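Stop buying new fingers. Check the ones you've got first – twenty minutes on a Thursday, screws out, pads wiped, screws back in to the same torque. We did 2000 picks on one pair at Plivilard before anyone looked at the mounting. Two screws were finger tight. Two!

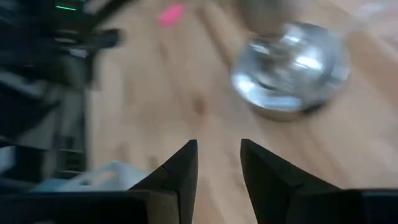
*By Ruwan Weerakoon, Plemby*

Pointed black fingers, open, nothing held. Fine for small stuff on a floor. A round shiny thing is another matter, and thats a setup question, not a software one. Re-zero after every finger swap. Write it down. Selvaraj keeps a notebook by the cell, 12 pages so far, and I'd trust it over any dashbord.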